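Cable loop on the right arm keeps snagging

jomon_siiri
Two arms on one rail, and the right one faults near the back corner. Wrist joint, every time. I've redone the cable ties twice and I'm at 3,174 cycles on this conduit. 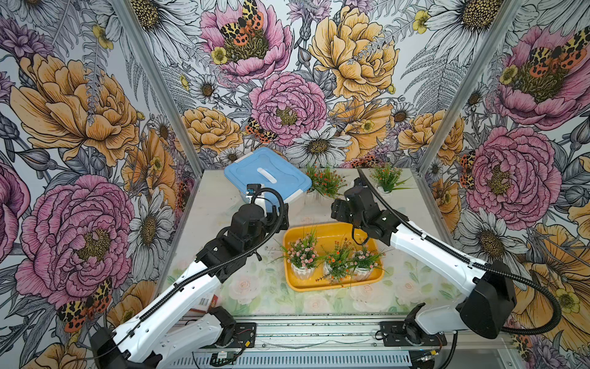
I re-zeroed both arms in May and it ran fine until last week, so I don't think it's calibration. Anybody seen this?

vfarkas48
Your loop's too long. Shorten it and tie it at the elbow.

mamgate_jo
Disagree with Vilmos! Shorten it and you'll crack the conduit at full reach. I went through 2 of them that way. Check the bracket screws first — mine backed out all the time.

vfarkas48
Mine's been short for 400 hours, no cracks.

jomon_siiri
OK, screws checked, one was a little loose (thanks Joscha). 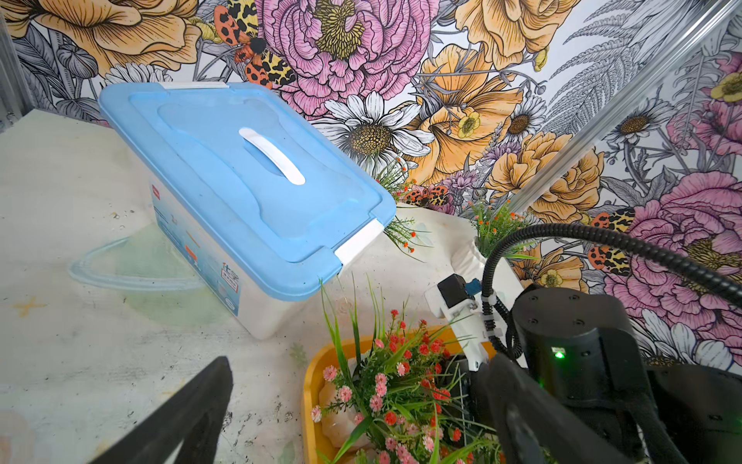

I jogged it back out by hand afterward and the fault cleared, but I don't trust it yet. A green light on the joint only tells me it's happy right now. The conduit is still tied down along the white printed bracket, and I'd rather move one tie than cut the loop. Will run it overnight.

mamgate_jo
Put threadlocker on that screw or you'll be back here.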